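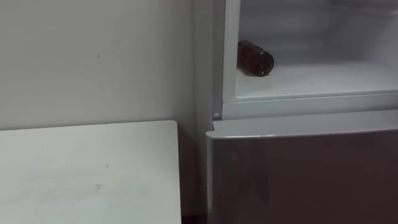
Visit to the Plisach cold store and dairy, March

The Plisach site takes in raw milk from farms in the Grukov valley and turns it into hard cheese, butter and a small amount of cultured cream. We were there from 8:30 a.m. until mid-afternoon. The notes below follow the order of the tour.

Intake

Tankers back into a covered bay with a sloped concrete floor and a center drain. A sample is drawn from each compartment before the hose goes on, and the driver waits for the antibiotic strip to clear. Intake on the day of our visit was scheduled at 1,580 gallons, a light load for the season. Milk passes through a plate cooler to a pair of insulated silos. The older silo has a side agitator that leaves a dead zone at low levels, so the operators keep it above the one-third mark.

Refrigeration

The plant runs on ammonia with a secondary glycol loop. Ammonia stays in the machine room and on the roof; only glycol enters the product areas. The compressors are screw units supplied by Fu, and the controls were replaced two years ago by Clurnov. The main change was floating head pressure, which lets the condensing temperature fall with the outside air. Our guide put the savings mostly in the winter months and did not give a figure.

Defrost is still on a timer. Several of us asked about demand defrost, and the answer was that the evaporator coils in the aging rooms ice unevenly and no single sensor position had proved reliable. One of the fans in room 4 was noisy at the bearing end.

Aging rooms

There are 11 rooms, each held at its own set point. Humidity is the harder variable. Rooms near the loading dock swing more whenever the door is open, and the strip curtain there has several missing panels. Wheels are turned by hand on spruce boards. The boards are washed, steamed and dried outdoors when weather allows. The largest room holds 400 wheels and was nearly full.

Air samples are taken at two heights. The log sheets on the door go back only to January, with older ones kept in the office.
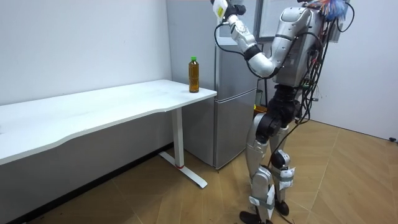 Packing and dispatch

Cut portions are vacuum packed on a single line. Film changeover takes longer than the schedule allows, and the line was stopped for part of our visit. Finished pallets wait in a staging area at 39°F. Door seals on the dock were in good condition except at bay 2, where the lower corner has torn.

Points to follow up

Glycol concentration and inhibitor test interval.
Condensate routing from rooms 7 and 8.
Whether the silo agitator will be moved during the summer shutdown.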